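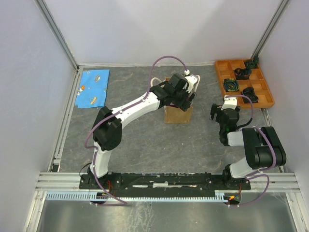
Small boxes and paper bags: my spring sort

I promised in the last newsletter that I'd report back on the cord drawer, so here goes! For anybody new, the cord drawer is the deep one under my sewing table, and it has swallowed every cable, bootlace, bit of piping and length of braid that came into this house since we moved to Stornthorpe. I'd been putting it off since September. Then a friend of mine, Frøydis Sæther, came for coffee, pulled it open looking for a teaspoon (don't ask me why she thought it would be in there) and couldn't get it shut again.

So I gave it 40 minutes on a rainy morning, with the radio on and the phone in another room. The rule I set myself was to take out one thing at a time, straighten it, coil it and decide. I didn't tip the whole lot onto the floor, which is how I've always done it before, and which always ends with me shoving everything back in at suppertime.

Coiling is the bit I've come to enjoy. I wind around my hand, loosely, then tuck the tail through the middle. Tight winding looks smarter but it leaves kinks, and my old iron cord never forgave me for it. Anything that's still springy gets a twist of wrap around it.
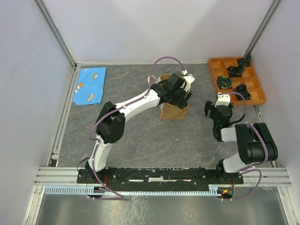 Once things are coiled they need a spot each, and for that I'm completely sold on a tray with compartments. One coil to a section, no doubling up, even when there's a space going spare and you're tempted. If you can see a coil you'll use it, and if it's underneath another one you'll go out and buy a replacement. I have done this with shoelaces more times than I'd like to put in print.

The little cardboard box and the paper bag are for everything that isn't staying in the tray. I like a box with its top open for things I'm still making up my mind about, and a brown paper bag for what's on its way out of the house. Small ones only! I used a big carton last year and it turned into a second drawer. A lunch-size bag fills up fast, you fold the top over, and out it goes to the hall by the door.

A few of you wrote in after the last issue asking what to put down on the table while you sort. Any old cloth will do, something flat with a cheerful print so you don't mind having it out all week. Mine used to be a kitchen curtain. I lay the scissors and the wrap on it and they stay put, where before they'd wander off under the pile.

I did find 2 things I'd given up on: the drawstring from my Ganano rucksack, and a good long lace that fits my walking boots. The boots went to the charity shop at Christmas, of course.

Next time I'm tackling the shelf over the washing machine, and if anyone has a clever way with half-used candles, please write and tell me, I have far too many.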